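Re: [smallstays] Breakfast, the tourist tax and the new booking terms
August 27, 2018

On the smallstays list, the keeper of the Bremidska guesthouse wrote:

> We have had the letter from Falura as well. As far as I can
> make out, from February they want every listing to show one
> price with the tourist tax and breakfast folded in. We have
> always charged breakfast separately and let people decide the
> night before. Has anyone worked out what this does to the
> commission? And is anybody thinking of leaving Falura
> altogether? We are only small and I don't want to be the
> first one off the boat.
>
> Also, does anyone still take cash deposits?

I spent most of yesterday evening with the letter, a calculator and a pot of tea, so you may as well have the benefit of it.

Yes, the commission is charged on the whole displayed price. I rang to check. I was on hold long enough to learn the tune, and the young man who finally picked up was very pleasant and read me the same paragraph I had in front of me, only slower. So if you fold breakfast in, Falura takes its cut of your eggs. If you fold the tax in, it takes its cut of the council's money too, and the council still expects the full amount from you in the spring. I asked whether that was intended. He said he would pass on my feedback.

For our place I went through last year's bookings. We had 1037 guest nights, of which 800 came through Falura and the rest by telephone, email or people turning up with wet rucksacks. On those figures the extra commission comes to 2495 for the year, nearly all of it on breakfasts. That is the new boiler pump and a fair bit of the gutter. Yours will be different, depending on how hungry your guests are, but do the sum before you sign anything.

As I see it there are a few ways to go, and I've put them in the order I would try them.

1. List as room only

The letter says breakfast must be in the price "where breakfast is provided as part of the stay". If it isn't part of the stay, it isn't in the price. You take it off the listing, and when guests arrive you mention that breakfast can be had downstairs and what it costs. The young man agreed with this reading, after a pause. You will drop out of the "breakfast included" filter, and I can't tell you how many people tick that box. We shall find out in February, I suppose.

What you mustn't do is leave the old photos of the breakfast table up. Falura sent the Ojo hostel a stiff note last year over one croissant. Go through your whole gallery while you are at it.
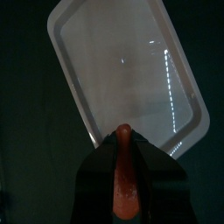 2. Put the room rate up and say nothing

Plenty will do this. It works if you are the only decent bed for miles. On our road there are 54 rooms within walking distance of the station, all on the same page of results, and people sort by price. I tried a small rise two summers ago and had a wonderfully quiet June.

3. Move to Olusex

I know. Everyone makes the joke once, please get it over with. The name aside, their terms are better: a flat fee per booking, and the tax is kept on its own line where it belongs. The trouble is that hardly any guests have heard of them, and the ones who have don't like to type it in at work. I have had a listing there since the spring as a sort of spare tyre. The calendar does talk to Falura's, though it is slow, and I have been double-booked once. The couple in question were very decent and slept in our sitting room, next to the piano.

4. Leave and go direct

This is what you were asking, I think. I wouldn't do it in one go. The guests who ring us are nearly all people who came through Falura the first time and liked the place enough to keep the card. Without that first visit I'm not sure where the next lot would come from. What I have started doing is putting a card in each room with the telephone number and a slightly lower rate for coming back. Read your contract first – ours allows it as long as the card isn't handed over before they have checked in. Some of the older contracts are stricter.

On cash deposits: we stopped. It was fine for the walkers, who pay up and never cancel, and hopeless for everyone else. One envelope reached us eleven days after the guest did. We now take the first night by card and keep it if they cancel inside a week, and grumbling has been mild.

One more thing, as it is buried on the last page. If you don't reply to the letter at all, you are taken to have accepted, and your breakfast price gets added to the room rate automatically at whatever figure is on your profile. Mine still had the price from when we opened. Do go and look at yours, even if you haven't made up your mind about the rest.

If anyone has had a written answer about the tax line I would love a copy. I have only had the telephone version, and the tune.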